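Zokmont Manipulation Kit: evaluation progress report, second period

Search this site Enter keywords Go

1. Purpose of this report

This report covers the second period of the evaluation of the Zokmont manipulation kit, carried out under the Tostovberg small-automation grant. The first report dealt with delivery, installation and safety sign-off. The present one deals with the bench trials, the state of the supplied software, and spending against plan. It also sets out two decisions on which we need the funder's agreement before the third period starts.

The kit is sold by Zokmont as a complete package for handling mixed small goods on a bench. It consists of an arm, a two-finger gripper, a controller, a fixed bench camera, a calibration plate and a licence for the supplier's task software. Broltach supplies the mounting hardware and acts as the service agent. Meinecke was contracted by us to write the logging tools, which are separate from the kit and remain our property.

2. Work completed

The target for the period was 3,000 logged attempts. We completed 2,733. The shortfall comes from 9 working days lost to a controller fault, described in section 4. All attempts were logged with camera video, joint positions, gripper opening and the operator's result code. Logs are backed up nightly at 19:00 and have been checked for gaps.

Three groups of task were run:

Task A, pick and place on the open bench. Single items are lifted from the table surface and set down at a marked point.
Task B, shelf work. Items are moved between the table surface and a raised shelf, in both directions.
Task C, sorting. Items are separated from a small group and placed by type.

Task A is finished. Task B is finished for rigid items and still open for soft packaging. Task C has been started, with enough attempts to fix the procedure but too few to report a result.

3. Bench arrangement and test items

The bench layout was changed once in the period. In the first layout the shelf stood at the back of the table, and the arm had to extend close to its limit to reach the top panel. The supplier's planning software rejected many of these moves. The shelf was brought to the right-hand side, which leaves the left half of the table free for items and gives the arm a shorter path between the two levels.

The item set was chosen to include things the supplier's brochure does not cover. Rigid boxes and blocks are handled well by most kits in this price range and tell us little. We therefore gave more weight to filled plastic bags, which change shape when gripped, and to rubber rings, which lie flat and offer the fingers very little height to close on.
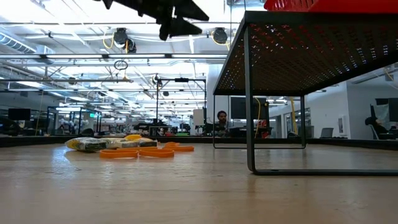

Items are reset by hand between attempts. The procedure allows them to touch or overlap, as they would in a packing area, and the operator does not straighten them. This makes single attempts harder to compare with each other, and we accept that cost. An earlier run with evenly spaced items gave figures that did not hold once the spacing was removed, and those figures have been withdrawn from the results.

Lighting has been left as it is in the shared room, without screens or extra lamps. The supplier's installation guide recommends diffuse light and a matt work surface. We have not followed the second recommendation, as most of the sites that might use the kit already have benches and will not replace them. The effect of reflections on the camera is discussed below.

4. Findings to date

Gripper. The standard fingers are adequate for rigid items. On flat rings the fingertips tend to ride over the top edge unless the approach height is set by hand. The automatic height setting is taken from the camera and is not accurate enough for items this low. Broltach offers a thinner fingertip as an extra. We have one set on order and will repeat the ring attempts with it.

Soft packaging. Clear and translucent bags are the weakest area. The camera software often places the edge of the bag at the edge of its contents, so the grip is planned too far in. The bag is usually lifted all the same, but it hangs unevenly, and this matters when it has to clear the front of a shelf. Opaque bags do not show the problem to the same degree.

Perforated surfaces. Placing on solid panels gave no trouble. On perforated sheet metal the software at times reports the surface as lower than it is, and the arm then presses the item down before release. The force limit has stopped the arm correctly in each case. No damage to the arm, shelf or items has been recorded. The supplier has confirmed that the surface height can be entered as a fixed value, and we now do this at the start of each session.

Reflections. Bright overhead light on a surface with some sheen produces false edges in the camera image. The effect depends on where the item lies and is repeatable. Recalibration does not remove it. A software filter was issued in March and reduced the number of false edges, at the price of a slower cycle.

Controller fault. The controller stopped responding during a session and would not restart. Broltach replaced the power board under warranty. The service agreement states a response within 2 working days, and this was met. The remaining time was spent waiting for the part. We have asked whether a spare board can be held locally and have not yet had a reply.

Software. The task software is stable in daily use. Its error messages are poor. Several different causes share one message, and the operator has to open the log to tell them apart. The Meinecke logging tools have been reliable, and their result codes are now used in place of the supplier's own.

Documentation. The manual is complete on installation and thin on maintenance. There is no stated interval for checking finger wear. We check at the start of each month.

5. Spending

Spending is within the approved budget. Equipment costs are as planned. Staff costs are slightly below plan for the period, as operators were moved to other work while the controller was out of use. The thinner fingertips were paid for from the consumables line. No transfer between budget lines is requested.

6. Risks

The main risk is the supply of spare parts. A second fault of the same kind would put the third-period target out of reach. A smaller risk is the next main release of the task software, which changes the format of the calibration file. We propose to stay on the current release until the trials are finished, and the licence permits this.

7. Decisions requested

First, we ask for agreement to carry the missing attempts into the third period and to assign all of them to Task B with soft packaging. Task A does not need more data.

Second, we ask for agreement to drop the planned trial with stacked trays. The trays exceed the gripper's maximum opening when full, and testing them empty would not answer the question set out in the grant.

8. Next period

Work will begin with the ring attempts on the new fingertips, followed by the remaining shelf attempts with bags. Task C will run alongside on mornings when two operators are present. A draft of the purchase recommendation will be sent to Tostovberg in June, with the full logs and the list of result codes attached as separate files.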